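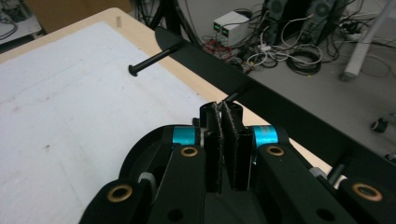

Every color that you see begins with light. Light comes from the sun or from a lamp, it falls on a thing, and a part of it jumps back and goes into your eye. We say that the thing reflects the light. The other part stays in the thing, and we say that it is absorbed. A white table cover reflects almost all the light that falls on it. A long black bar lying on the same table reflects very little, so your eye receives almost nothing from it, and your brain says: black.

What about the other colors?
The light of the sun looks white, but it is a mixture. When it passes through drops of rain, the mixture opens and you see a rainbow. At school in Brimton we learn seven names for the colors of the rainbow, but the colors pass slowly from one to the next, and in some countries the children learn fewer names.

A red tomato reflects mostly the red part of the mixture and absorbs most of the rest. A leaf reflects more of the green part. Cyan, the color between green and blue, comes back from a thing that keeps the red part for itself.

Where does the absorbed light go?
It does not disappear. It changes into heat. You can feel this in summer in the harbor of Grernunport, where the boats have black rubber bumpers and white ropes. At midday the ropes are pleasant to touch, but the bumpers are so hot that you take your hand away quickly.

People have used this for a long time. In Lornine, where the summer is long, many houses are painted white and stay cooler inside. In Haugland, which is far to the north, the gardeners put dark stones between the young plants. The stones collect the heat of the sun in the day and give it back slowly in the evening.

Try it yourself
You need two glasses of the same size, water from the tap, a sheet of black paper, a sheet of white paper, some tape and a thermometer.

Put the black paper around one glass and the white paper around the other – the tape will hold it. Fill both with the same amount of water. Measure the water in each glass and write down the result. Put the glasses next to each other in the sun at 9 in the morning and measure again at 2 in the afternoon. Which water is warmer? Ask an adult before you use a glass thermometer, because it can break.

Is anything completely black?
Almost nothing is. Look at a black shoe near a window and you will find a gray or shiny place on it. Some light comes back even from very dark things, and thanks to this light you can see their shape. A rough black cloth usually looks darker than smooth black plastic, because the light gets caught between the small threads.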